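Stays > Guest Information > Lemero House FAQ

Lemero House: Questions Before You Book

By Evanthia Koutsoukos, April

Print this page | E-mail this page
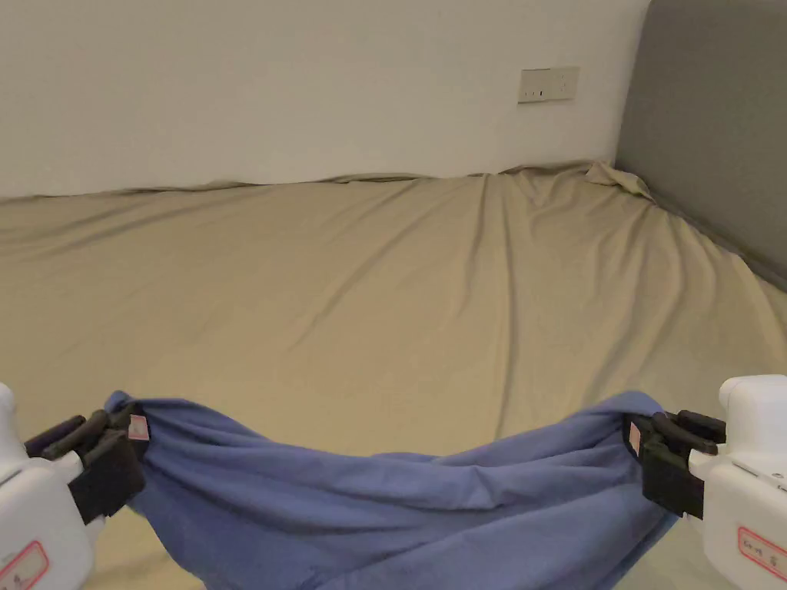 Bedroom with beige fitted sheet and gray upholstered headboard.

How many people can stay?
Up to six, in three bedrooms. Children count toward the total, but babies in a travel crib do not.

What does it cost?
The nightly rate is $198, with a two-night minimum. In summer we only take full weeks, Thursday to Thursday.

Is there a cleaning fee?
Yes, $156 per stay. It covers bed linens and bath towels. Please bring your own beach towels.

When can we check in?
From 4 p.m. Check-out is 10 a.m. If you will be later than 9 p.m., call Ronaldo Castillo and he will leave the key in the lockbox. The code is sent with your confirmation.

Can we bring a dog?
One dog, by arrangement. Dogs are not allowed upstairs.

How far is the beach?
Dallcombe beach is about 4000 feet away, mostly downhill. The path has steps and isn't suitable for strollers. You can also drive and park at the Manalastas lot.

Is there Wi-Fi?
Yes, throughout the house. Cell service is weak in the back bedroom.

What if we cancel?
You get a full refund up to 30 days before arrival. After that we keep the first night.

Who do we contact during our stay?
Marjorie Bainbridge at the Karar office, extension 681.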